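What Is Denim?

Denim is a strong cotton cloth. Most people know it as the cloth that jeans are made from, but it is also used for jackets, skirts, aprons and bags.

Where does it start?

Denim starts with a plant. Cotton grows in warm places on low bushes. When the seed pods are ripe, they split open and show soft white fluff. This fluff is made of thousands of thin hairs called fibers. Machines pick the cotton and pull the seeds out. The fibers are then cleaned, combed so they lie in the same direction, and twisted together into yarn. The twisting is called spinning.

You can try this at home. Take a cotton ball and pull it gently until it gets long and thin. It will come apart easily. Now twist it between your fingers as you pull. The twisted part is much harder to break.

How does it get its color?

The blue comes from a dye called indigo. For a long time indigo was made from the leaves of plants. Today most of it is made in factories.

Indigo behaves in an odd way. In the dye bath the yarn looks yellow-green. When it is lifted out, oxygen in the air changes the dye and the yarn turns blue. To get a dark blue, the yarn is dipped and lifted many times.

The dye stays mostly on the outside of the yarn. The middle stays white. As jeans are worn and washed, some of the blue rubs off and the white begins to show. Knees and pocket edges usually fade first.

How is it woven?

Cloth is woven on a machine called a loom. One set of yarns runs the long way. These are the warp. Another set goes across, over and under the warp. These are the weft. In most denim the warp is blue and the weft is white. Turn up the bottom of a pair of jeans and look at the inside. It is paler, because more of the white yarn is on that side.

Denim has a pattern called a twill weave. If you look closely you will see tiny slanted lines. Twill lets the yarns pack tightly together, and this makes the cloth tough.

Who wore it first?

Denim was used for work clothes long before it was everyday wear. Miners, farmers and railroad workers needed pants that did not rip. Small metal studs called rivets were added at the corners of the pockets, where the cloth was most likely to tear. 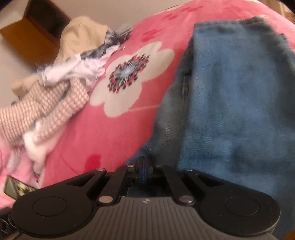 Blue denim jeans, folded, on a pink fleece blanket.

How do you look after it?

Turn jeans inside out before they go in the wash. Use cold water and keep dark new jeans away from white clothes, as the blue can come off. Hang them up to dry if you can.

What happens to old jeans?

Jeans that are too small can be passed on to someone else. Worn ones can be cut up for patches or made into a bag. Some factories shred old denim and use the fluff inside walls to help keep houses warm.

Words to know

Fiber: a very thin thread or hair
Indigo: a blue dye
Loom: a machine for weaving cloth
Rivet: a small metal stud that holds layers together
Twill: a weave with slanted lines

Page last updated 5 January 2018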